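A phone case is a fitted cover that protects a mobile phone from scratches and drops. Most are molded from silicone, polycarbonate or thermoplastic polyurethane (TPU). Hardness is given on the Shore scale – a flexible TPU shell may be rated 79 A, while silicone is softer, often 55 A. Openings are left for the camera, ports and speakers.

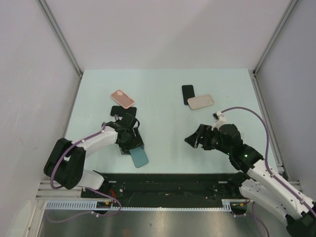

Raised edges keep the screen off flat surfaces. Clear TPU tends to yellow under ultraviolet light, and rigid shells can crack at the corners.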